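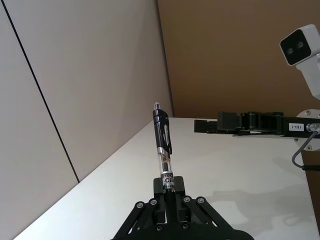

# Retractable ballpoints: gallery and notes

The Bonley writing drawer holds 332 pens, most of them ordinary office ballpoints of the kind that arrive in a box and leave one at a time in coat pockets. This page covers the retractable ones with a clip and a replaceable refill. Captions are by Vandana Rawat and Anju Bajpai. Mechanism notes are by Octavio Paredes, who repaired the pens that needed it and left alone the ones that didn't.

Entries give the drawer number first. Where the maker is known it is named. Lengths are measured with the point retracted, and refills were weighed on receipt and not again. Larger prints of the plates can be seen at the drawer on request – quote the number.

## Clear and part-clear barrels

**No. 12. Black upper barrel, clear lower barrel, silver band at the join.** The common two-part layout. The refill can be checked without unscrewing anything, which accounts for most of its popularity in offices.

**No. 14. As no. 12, with a paper label on the clear section.** Labels survive best when they sit above the grip. On this one the lower edge has been worn away by the fingers and the adhesive has yellowed.

**No. 15. Teshome, fully clear barrel, blue refill.** The plastic has crazed at the thread. Do not overtighten.

**No. 19. Teshome, clear barrel, black refill.** Same moulding as no. 15 with a thicker wall at the nose. It came in with a spring from another pen, too long by two coils, and was stiff to press. The correct spring was fitted in August.

**No. 23. Smoked barrel, maker unknown.** The ink level shows against a window but not under a desk lamp.

## Opaque barrels

**No. 31. Pindotport, black, ribbed grip.** Moulded in one piece from the clip to the nose. The refill goes in from the top, behind the button. People who don't know this try to unscrew the nose and crack it.

**No. 32. Pindotport, dark green, ribbed grip.** Identical except for colour. The button has lost its plating on one side.

**No. 38. Floltevance, white, printed both sides.** A giveaway pen. The printing is an address that is no longer current. Writes well.

**No. 40. Floltevance, white, unprinted.** Supplied blank for printing and never sent out. Ours came from the bottom of a box of 100, with the protective wax bead still on the ball.

**No. 44. Steel barrel, no maker's mark.** Heavy for its length. The thread is cut and not moulded, and it will take refills from two different standards if a short length of tube is put behind the smaller one.

## Clips

A clip does three jobs: it holds the pen in a pocket, it stops the pen rolling, and on some designs it releases the point. The third sort is grouped separately below.

**No. 51. Plain moulded clip, integral with the cap section.** Breaks at the root. Once broken it can't be repaired in any way worth the glue.

**No. 52. Moulded clip with a slight outward curve.** The curve lets thick cloth in without forcing the root. Still plastic, still breaks, but later.

**No. 57. Pressed steel clip, held by a ring under the button.** Can be replaced. The ring is left loose by careless refilling and the clip then swings round the barrel.

**No. 58. Pressed steel clip with a ball end.** Easier on shirt pockets. The ball has a seam down one side, visible with a hand lens.

**No. 60. Clip release.** Press the button to bring the point out, slide the clip to send it back. If the pen is clipped to a pocket, the point has to be in. Savita Saxena used this pen for a stocktake and reported that it let go by itself twice when laid down hard on its clip.

## Mechanisms

The plates in this group were made with the pens opened. Parts are laid out from left to right in order of assembly, button first.

**No. 66. Cam and groove.** Button, cam, carrier, spring. The teeth on the cam are rounded by wear, so the point sometimes fails to stay out. Turning the cam by one tooth gave a few more months of use.

**No. 67. Cam and groove, unworn.** For comparison with no. 66. Same maker, same mould number.

**No. 71. Twist action.** No button. The upper barrel turns through a half turn against a stop. Quiet, and suited to meetings.

**No. 73. Side button.** The button sits in a slot in the barrel wall and a short arm catches the edge of the slot. Fluff gets into the slot. Clean it with a dry brush; oil makes it worse.

**No. 74. Spring set.** Five springs from five pens. The wire is close to the same thickness in all of them and the lengths are not. Keep each spring with its own pen during refilling, especially when doing several at once.

## Refills

**No. 80. Plastic tube, brass tip.** The cheapest type and the one most often found in clear barrels. The ink column should be unbroken. A gap near the tip will usually work its way out with scribbling; a gap halfway up often will not.

**No. 81. Metal tube, brass tip.** Holds more ink for its length. No way to see how much is left.

**No. 84. Plastic tube with grease plug.** The pale plug behind the ink follows it down the tube and stops it running back when the pen is stored point up. Refills without a plug should be kept point down or flat.

**No. 86. Cut refill.** Somebody shortened this to fit a pen it was not made for. The cut is clean, but the plug was lost and the ink has crept into the barrel.

## Handling and storage

The drawer is lined with felt and divided into slots. Pens lie flat with the point retracted. Those with a suspect refill are stored with the refill out, in a tube taped beside the pen.

- Wipe clear barrels with a damp cloth only. Spirit clouds some of the older plastics.
- Remove rubber grips before long storage – several have gone sticky and marked the barrel beneath.
- Test on plain copier paper with one line of loops, then write the drawer number next to it and file the sheet.
- Return the pen to its own slot.

A line of loops is enough to show skipping. If the first few loops are blank and the rest are even, the ball was dry and the refill is good. If the line thins and returns at regular intervals, the ball or its seat is worn and the refill should be changed.

## Corrections

No. 38 was previously listed as a Teshome. Sarahí Ocampo compared the nose thread with no. 40 and the two are the same part, so it has been moved to Floltevance.

No. 57 was captioned as stainless. It is plated steel, and the plating has lifted under the ring.

The order code 1801 given in earlier captions for the Pindotport refill belongs to the broad point. The medium point has no code on the tube and is sold by length. Take the old one with you when buying.

Nos. 24 to 30 are empty slots. They are reserved for coloured clear barrels, of which the drawer has none yet.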